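Hotels should stop tucking the top sheet under the mattress. I spent 30 nights on the road last year, and on every one of them I had to pull the bedding loose before I could lie down with my feet pointing up.

The tight tuck makes a room look neat at check-in. It does little for the guest after that. At the Reuter, where I paid extra for a better room, the sheet was so tight I tore a seam getting it out. The desk clerk was polite and said it happened a lot.

Knut Haberkorn, who used to run a small inn, told me his cleaners hated the job too. He dropped it one August and got no complaints.

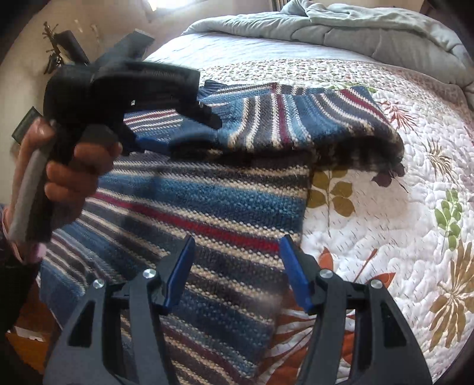

Opinion | Home & Travel

A blanket folded back on the bed is enough. Guests who want the corners tucked can do it themselves.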